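Pukel Play Library @pukelplaylibrary
The pretend kitchen collection is open for borrowing again this April. This thread sets out what the collection holds, how it is checked, and how families and classrooms should return it. 1/9

@pukelplaylibrary
Every kitchen item is laid out on a white table before it is packed. Plates, pots, play food and the toy oven are all checked against the printed list kept with the set. 2/9

@pukelplaylibrary
From the kitchen table, including the plush ketchup bottle: 3/9 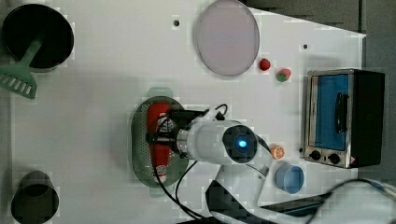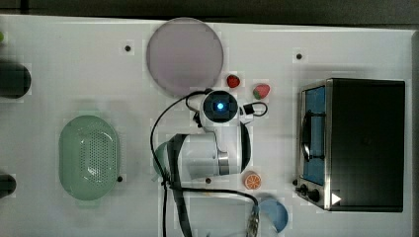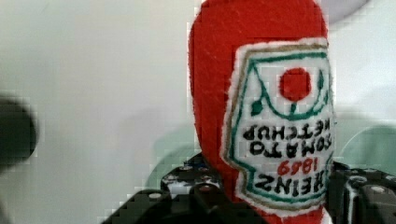
@pukelplaylibrary
Can the plush food go in the washing machine?

Plush food should be wiped by hand with a damp cloth and mild soap, then left to air dry. Machine washing can loosen embroidered labels and flatten the filling. If an item needs more than a wipe, please return it in a separate bag with a note, and our staff will clean it. 4/9

@pukelplaylibrary
Hard play food, plates and cookware may be washed in warm water with dish soap. Please dry each piece fully before it goes back in the box – damp pieces mark the cardboard dividers. The toy oven is to be wiped with a cloth only and must not be placed in water. 5/9

@pukelplaylibrary
Loans run for 3 weeks. A household may borrow one kitchen set at a time. Classrooms and child care centers may borrow two, provided both are returned together. Renewals are made at the Carrasco Street desk or by phone, and are granted when no other borrower is waiting. 6/9

@pukelplaylibrary
Small pieces of play food are the items most often missing at return. Borrowers are asked to check under furniture and inside pots before closing the box. A single missing piece carries no charge. Larger items, such as a plate or the toy oven, are replaced at cost after 20 days. 7/9

@pukelplaylibrary
The library now lends almost 1,000 toys across all collections. Baltasar Montoya, collections manager, notes that the kitchen sets are requested most by families with children between two and five – the list of contents has been reprinted in larger type for this reason, with a space beside each entry for a check mark. 8/9

@pukelplaylibrary
Reservations for kitchen sets may be made in person at the Carrasco Street desk from 10 a.m. Please bring your borrower card. Boxes are held for pickup until closing time on the following day and then offered to the next borrower on the list. Donations of play food in good condition are accepted at the same desk. 9/9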